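**Bag and dish notes, January 30, 2023**

Bench: marble top, booth with the elephant mural. Continues the October pages on carrier bags (Remo's binder, tab 3). Purpose is to settle how fruit gets loaded into the thin film bags and what the bag does under load, so Razia can finish the packing sheet for Dresance.

Stock: film bags from the Skasirard carton, opened this morning. Static load taken on the hook scale in the next room, bag hung by both handles, weight added in steps of 100 g. Bags discarded after a hang test, never reused for loading.

Hang test:

| Bag | First visible stretch at handle (g) | Handle tear (g) |
|---|---|---|
| A | 2080 | 3640 |
| B | 2080 | not taken to tear |
| C | 3000 | not taken to tear |

Bag C is the outlier. Cledwyn thinks it was folded the other way in the carton and that the handle root had less of a set crease. I looked at the root under the lamp and could not see a difference. Needs more bags before the number means anything. For the packing sheet use 2080 as the limit and ignore C.

All three stretched on the inside edge of the handle first. No sign at the bottom seam in any of them. The earlier worry about seam failure (October, Brândușa's page) applied to the Ploston bags, which have a different fold.
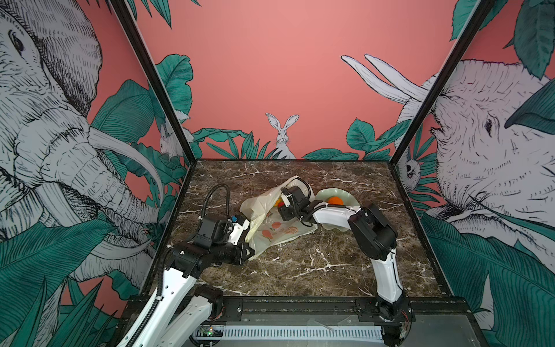 Loading with the bag flat on the bench is slower than loading with it held up, and the difference is all in the mouth. Flat film falls shut as soon as it is let go. Crumpling the sides down before the first piece goes in gives a lower wall and a mouth that holds its shape better. The first round fruit should go in far enough to sit under the film, where its weight pins the bottom layer; the orange in the mouth of the bag is placed about as I would want it, with the small red item next to it. Second orange still in the scalloped dish to the right. That dish is a decent staging vessel for round fruit because the wavy rim stops a slow roll, but it should stand farther from the mouth. As set, anything going from dish to bag has very little sideways travel and tends to arrive against the near wall.

Order of loading, tried both ways:

1. Heavy round fruit first, small fruit after. Bag settles, small pieces find the gaps. Film stays off the top layer.
2. Small fruit first. Pieces spread across the floor of the bag and the orange then sits high and slides toward the mouth. Had to be pushed back.

Use order 1.

The print gives no help in judging orientation. It runs over the lower part of the bag and through the film you see it from the inside as well, so at a glance a printed fruit can pass for a loaded one. I miscounted once for this reason. Luminița suggested asking Lungu for a plain version. Quote requested, no reply yet. 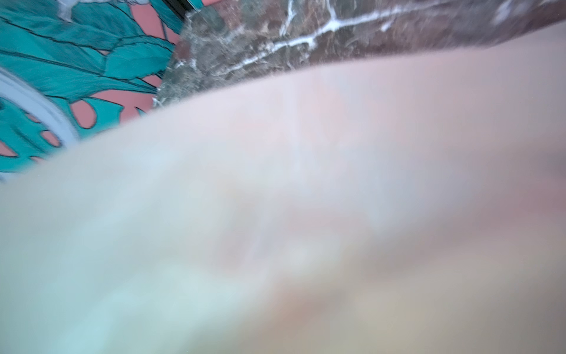

Static cling was worse than expected in the first hour. Two layers of film stay together at the mouth and have to be rubbed apart before anything can go in. Wiping the marble with a damp cloth and letting it dry cut this down for the next few bags, then it came back. The humidity reading for the room was not logged, so there is nothing to correlate against. Put the meter on the shelf next time and write the value at the top of the page.

The marble pattern makes film edges hard to find against the white veins. A plain mat under the bag would fix it, but a mat also changes the friction, and then the October numbers stop being comparable. Leave the bench bare until the loading order is signed off.

Bruising: checked the oranges after all the loading runs, no marks. The softer fruit was checked by Razia, who found one dent near a stem, possibly there on delivery. Inspect and mark each piece before the next session.
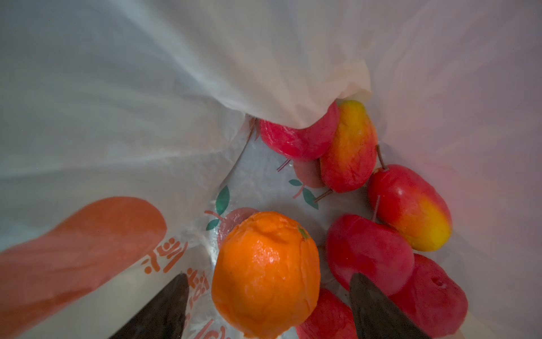 Does the film have to be pulled clear of the fruit before the handles are brought together?

Pull it clear when a fold is lying on the top layer, and leave it alone otherwise. A fold trapped under a handle takes the load on one side and the bag hangs crooked. With the fold out, the difference between handle lengths was too small to measure with the tape.

Open items:

- Repeat hang test, ten bags minimum, same carton. Note fold direction for each.
- Move dish back and rerun order 1.
- Humidity meter (Remo has it).
- Chase Lungu on plain film.
- Dresance sheet: limit 2080, order 1, no mention of C. Razia to draft, Cledwyn to check units.
- Scale zero drifted slightly by the end. Recheck before using A as a reference.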